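Arkance Wall-Mount Dry Erase Board, Callow Frame Series

Boards / Wall-mounted / Framed

Item no. 592-C
Sold as: single board with fixing kit
Ships from: Pololard warehouse

Overview

The Callow series is a framed magnetic board for classrooms, meeting rooms and workshops. The frame is extruded aluminum, joined at the corners with molded gray plastic caps. Each cap covers one fixing point and can be removed with a flat screwdriver after the board is on the wall, so the board can be taken down without opening the frame.

The writing surface is coated steel. It accepts dry erase markers and standard magnets. It is not a projection surface and will show a hot spot under a ceiling projector.

Specifications

Surface: coated steel, white, semi-gloss
Core: fiberboard
Backing: galvanized sheet
Frame: aluminum, silver finish
Corner caps: molded plastic, gray, replaceable
Orientation: landscape or portrait
Fixing: four points, concealed by corner caps
Surface warranty: 2 years against ghosting in normal use

Board sizes are listed in the drop-down menu. All sizes use the same caps and the same fixing kit. Boards wider than 6 feet are delivered on a pallet and need two people to lift.

In the box

Board, film applied to the surface
Four corner caps
Four screws, 45 mm, with plugs for masonry
Drilling template, paper
Clip-on pen tray

Markers and eraser are not included.

Installation

Use the paper template to mark the fixing points. Measure the template against the board before drilling; paper stretches slightly in humid rooms. Drill the upper pair first, hang the board, check with a level, then mark and drill the lower pair through the frame.

The plugs supplied are for brick and concrete block. For drywall, fix into studs or use hollow-wall anchors rated for the load. Anchors are sold separately under Minhas Fixings.

Tighten the screws until the frame sits flat on the wall and stop there. Overtightening bows the corner, and the cap will not seat. Press each cap on by hand, long leg first. Do not use a mallet.

Peel the protective film within 43 days of delivery. Film left on longer may leave adhesive at the edges, which can be removed with isopropyl alcohol on a soft cloth.

Care

Wipe daily with a dry eraser or microfiber cloth. Clean weekly with water and a small amount of dish soap, then dry. Abrasive pads, acetone and melamine sponges dull the coating and void the surface warranty. Permanent marker can be lifted by writing over it with dry erase ink and wiping at once.

The frame needs no treatment. Wipe along the rails when cleaning the board, as marker dust collects where the surface meets the metal.

Spare parts

Corner cap, gray, set of four
Clip-on pen tray
Fixing kit, masonry
Drilling template (state board size when ordering)

Caps from the earlier Callow frame, supplied up to last May, have a shorter leg and do not fit the current rail. Check the leg against the drawing on the spare parts sheet before ordering.

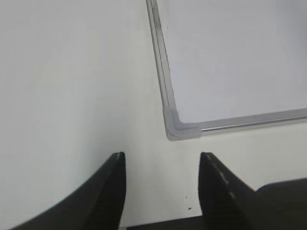
Returns are accepted on undrilled boards with the film in place. Keep the carton and edge protectors until the board has been inspected.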